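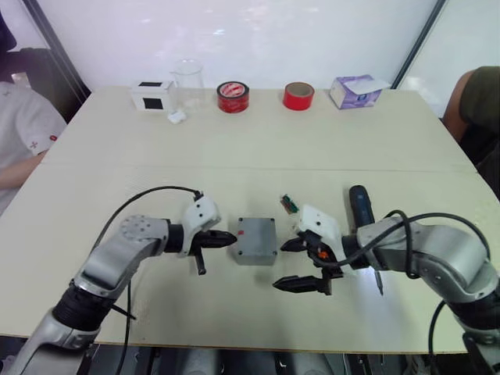 The two-arm bench cell at Tillman, with a grey screw-cornered box and a green circuit board between the grippers.

Tillman's two-arm cell is back in use after a spell of maintenance that took longer than the company first let on, and the people who look after it are not all convinced that the hard part is over.

The cell sits in the back half of the Pemberg building and is meant to handle small electronics enclosures: pick up a box, hold it steady, and let the other arm deal with what goes inside. Tillman announced it in the spring with a fair amount of noise. By August it had logged 371 hours of running time, according to the company's own sheet, and 47 stops that needed a person to step in. Tillman calls that a normal settling-in period. The sheet does not say how long each stop lasted, and the company did not supply that number when asked.

Most of the trouble has been at the far end of the arms. The grippers are held on by white 3D-printed mounts, a choice that made sense when the design was changing every few days and makes less sense now. Delphine Yazzie, the technician in charge of the cell, said the screw holes in the first set of mounts had worn enough for the fingers to sit a little off true.

"You tighten it, you run it, you come back after lunch and it's moved," she said. "Not by much. But the part is small, so not much is plenty."

The replacement mounts are printed too. They are thicker at the base and have metal inserts for the screws, and Yazzie now checks them with a feeler gauge at the start of each shift. A machined version was priced at 1338 dollars for the pair and turned down. Tillman said it would look at the question again "once the process is stable," though loose mounts would seem to be one of the things keeping it from getting there.

Cable routing was the other complaint. Each gripper is fed by a black cable that loops over the arm, and the length of that loop has to be right. Too short and it tugs when the wrist turns. Too long and it catches. The current lengths were settled by trial, with the arms moved slowly through their full range and somebody standing by the stop button. There is no drawing that records them. Yazzie marked the positions on the arms with a paint pen, then copied the measurements into a notebook that stays in the building.

Integration work on the cell was done by Cirstead, the contractor that also wrote the restart routine. That routine is now 6 pages long. It asks for both grippers to be opened fully, both arms to be sent to their rest position, and a test box to be placed by hand between them before anything else happens. Ha-rang Yook, who wrote most of it, defended the length.

"People skip steps when it's short, because they think they know it," Yook said. "I would like it to be shorter. I would also like the arms to agree with each other about where the table is."

That last point is a sore one. The two arms are calibrated separately, and small errors on each side add up where they meet. Cirstead's fix is a daily touch-off against a fixed point on the tabletop, which takes a quarter of an hour when it goes well. Yook said a shared calibration was in the works and gave no date for it.

Tillman's material describes the cell as able to run "with minimal attention." That is hard to square with how it is cared for at present - a morning check, a touch-off, and staff within reach of the table whenever parts are being handled. None of this is unusual for a cell this young, and nobody interviewed claimed otherwise in person. The claim lives mainly in the brochure.

Milemex, which would be the first outside customer, has asked for a longer stretch of results before it commits. A spokesperson for the company said it wanted to see stops listed by cause and by length, and that it had no objection to printed parts as long as spares came with them.

Tillman said the new mounts have held since they were fitted and that it plans to publish updated running figures. It has not said whether the time spent on the morning checks will be counted in them.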